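Walking Wudcombe with the man who draws it

Laurier Poirier walks fast for someone who stops so often. We had barely left the bakery on Turcotte Street before he was crouched at the curb, looking at a drain cover with a fish cast into it, and then we were off again up the hill while he told me over his shoulder which of the alleys had steps at the far end (two of them do, and one of those has a handrail only on the side you don't want it).

Poirier draws maps. He has been drawing the same map, more or less, for 20 years: a walker's map of Wudcombe, folded in eighths, sold in the bakery, the train station and the shop at the Grusura gardens. If you've visited the town and left with a piece of paper in your back pocket, there is a good chance it was his. I had bought one on my first trip and it fell apart along the folds, and I was so happy to get the chance to ask him about it that I brought the pieces with me.

"Oh, that's an old one," he said, spreading it on a wall. "Look, the footbridge is on the wrong side of the mill. People wrote to me about that for years! I loved it. You find out who is reading."

He started after moving to the town and getting lost in it. The printed maps he could find were made for drivers, and they left out the parts he liked, the cut-throughs and garden walls and the bench behind the chapel where you can see all the way to the river. So he sat down one evening with a sheet of typing paper and drew his walk home.

"It was terrible. The hill was flat and the church was bigger than the school. But I gave it to my sister when she came to stay and she got to my door without calling me once. I thought, well, I'll do the next street."

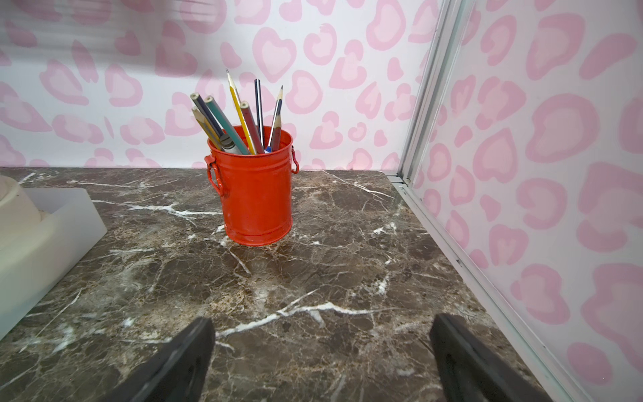
The next street became the next dozen, and after that he began carrying a notebook everywhere. He doesn't use a phone to measure anything. He paces. He knows how long his own step is on level ground and how much it shrinks going uphill, and he writes the paces down as he goes, with little ticks for doorways. Later he rules a baseline and builds the street off it, always beginning with whichever building he's surest of.

"You want one thing on the page you trust," he said. "Mine is the clock tower. I have walked to that tower from every direction there is. If a street won't meet the tower, the street is wrong and I go out and walk it again."

He draws buildings from the front, leaning back a little, so that you can recognize them when you turn the corner. It breaks every rule of a proper plan and it works beautifully. The bakery has its striped awning. The library has its odd little side porch. Trees are drawn only if they're big enough to meet somebody under, and I can't think of a better reason to put a tree on a map.

He is generous with the lettering too. Some of the lanes have an official name and a name people use, and he prints both, with the everyday one larger. Irar Lane is down on the deeds as something much longer, and he has yet to meet a person who says it.
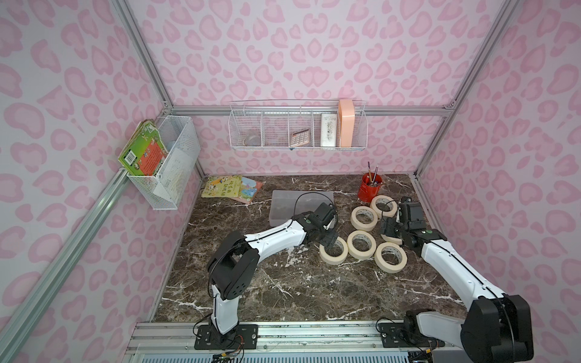 How do you decide what to leave out?

"I ask whether a stranger would stop there and wonder," he said. "If you come to a fork and there are two paths, I have to draw both, even if one goes nowhere, because you'll be standing there looking at it. But a long straight road with hedges, I can squeeze that. Your feet will do the rest. I took out nearly all the parked-car places, and I took out the roundabout once, but I had to put that back."

The squeezing is my favorite part of his maps. The middle of town is huge and full of doorways, and then the road out to the Grusura gardens, a good long walk, is about as wide as your thumb, with a tiny drawing of a person sitting on a milestone to let you know you'll want a rest. There's a scale bar at the bottom with the words "in town only" beside it. He gets complaints about that bar from engineers, and he keeps them in a folder.

We stopped at the milestone (it's real, it's mossy, you can sit on it) and he got out a sandwich and talked about paper. The first maps were on ordinary copier stock and gave up in the rain. The current one is on a heavier sheet with a bit of cotton in it, and he tested it by putting it through a pocket in the wash. It came out soft and gray and perfectly readable. He also moved the folds so that none of them runs through the clock tower, which had been worn to a white cross on my copy.

Ink is the other thing he could talk about all afternoon. He pencils everything first on tracing paper, lays a clean sheet over it on a glass tabletop with a lamp underneath, and inks in one sitting per district. Radio on, door shut. If he stops halfway through a district his line changes, he says, and he can see the place where he got up for lunch. He showed me one of those places. I couldn't see it at all.
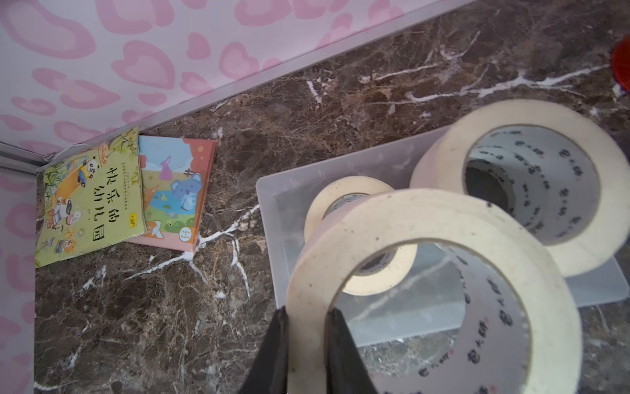
What would you tell someone who wants to map their own neighborhood?

"Start with a walk you do every day and draw it from memory before you go out and check. You'll get it wrong and the wrong bits are wonderful, they show you what you've never looked at. I drew my own street with a mailbox on it. There's no mailbox! Then go out and do it again slowly, and take a child if you can borrow one. They see everything below the height of a doorknob."

He means that last part. For a few years he has been running map mornings at the primary school, where the kids draw the way from home to the classroom and pin the pages up along the hallway so that they join. Some of them barely join. One boy drew every dog. One girl's map was mostly the underside of a bridge, done with great care, and Poirier went to look at the bridge afterward and found that she had the brickwork right. He put it on the next edition, with her initials in the arch.

His newest edition has 824 buildings on it, every one drawn by hand, and he can tell you the last one he finished: a shed behind the fire station, with a weathervane shaped like a pike. He nearly left it out, and then he pictured somebody coming around the corner and seeing that fish.
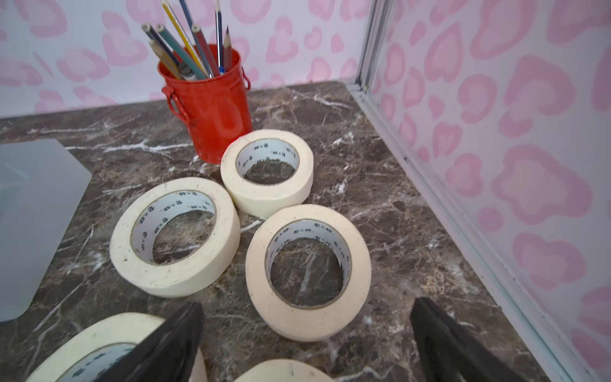

The night map

I had saved my question about the night map for the walk back, and he lit up when I asked. It's a second sheet he has been working on through the winters, dark blue, showing only what you can see in Wudcombe after the shops close: lamps, lit windows that are lit most evenings, the glow over the station, and the stretches where there's no light and the stars are good.

"It's a different town," he said. "The high street gets shorter, because you hurry. And there's a corner by the mill where you hear the water so clearly and can't see a thing. How do you draw that? I've tried wavy lines, I've tried leaving it black. Right now it's a very small ear."

He laughed at himself for that, but I think the ear should stay. He hopes to have the sheet ready for the printer before the end of May, and he still has the whole north side to walk, on clear nights, with a red flashlight and his notebook in a plastic bag. I've asked to come along for one of them. He says I'm welcome if I can keep quiet while he's counting paces, and that I should bring a hat.

The walker's map is on the counter at the bakery on Turcotte Street. Ask for the one with the pike.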